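Workshop > Tips > Clubs and Classes

Small Fixes for a Student Robot Club Workbench

By Maiara Brito
January 13, 2024

3,579 views | 41 comments

I've been helping out with the Clusier after-school robot club for two years now, and I love it more every term! We build in a converted home ec room, so half of what I know about keeping a robot bench running came from the kitchen drawers. These are the tricks we keep coming back to.

Muffin tins for screws. One size per cup, and a strip of masking tape along the front edge with the sizes written on it. Karthikeyan Sundaram, our eighth-grade bench captain, likes to slide the whole tin into a bread bag at the end of the day, and I have to say it works beautifully – a tin that gets knocked over in the cupboard stays sorted, more or less.

Rubber shelf liner under everything. Cut a piece a bit bigger than the robot's base and lay it rubber side down. It stops small parts skating off the table, and you can rinse it in the sink and hang it over a chair.

Label both ends of every cable. Bread tags are perfect for this (save the flat plastic ones). Write "shoulder" or "elbow" or whatever it is in permanent marker, clip one tag at the plug and one at the board. We once spent most of an afternoon chasing a motor that ran backward, and it was two plugs swapped. Tags would have saved us!

Flour for sticky fingers. If you've put new rubber pads on a gripper and they cling to everything, dust them with a pinch of flour and wipe it off with a dry cloth. Cornstarch does the same job. Keep it well away from the motors and go easy.

Tape the home position. Before anybody moves anything, put down painter's tape around the base and mark the corners. When somebody leans on the table (somebody will) you can put it all back in a minute.

Cardboard first. For the June meet at Grulanska the task was stacking, and the team made every block out of cereal boxes before cutting a single one from wood. If the arm crushes it, who cares? Tape up another. Wrap the seams with packing tape and drop a few dried beans inside if you want some weight.
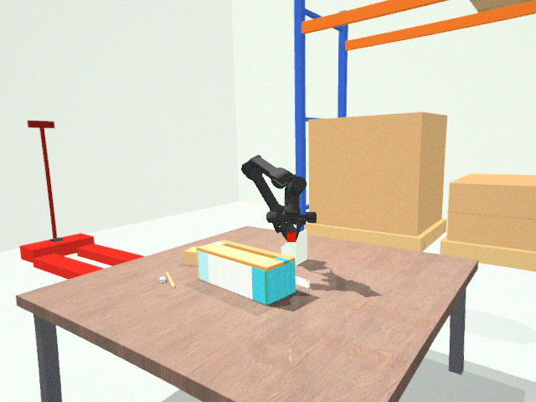 Practicing on the computer is the tip I push hardest, and it costs nothing once the program is set up. Our kids call their practice room Itimness, and they run a move there before they try it on the real arm. Set it up with some clutter, too. With a white block standing right behind a long box, and a little cube and a thin stick lying on the same tabletop, the gripper has to come down from above without clipping its neighbors, and the kids learn to plan the way in. Then lay out the real bench to match, using a tea box and a pencil.

Write down the speed. Start every new move at 70 percent or lower and put the number on an index card with the date. The recipe box from my kitchen holds all our cards, filed by task.

Charge on a cookie sheet. Bare metal is no good under a battery, so we set a ceramic tile on the sheet and the battery on the tile, and an adult stays in the room the whole time.

Got a trick of your own? Consolacion Maglaya sent in the bread tag one, and I'm still grateful. Leave yours in the comments – I read them all, and the kids try the good ones.

Shared 70 times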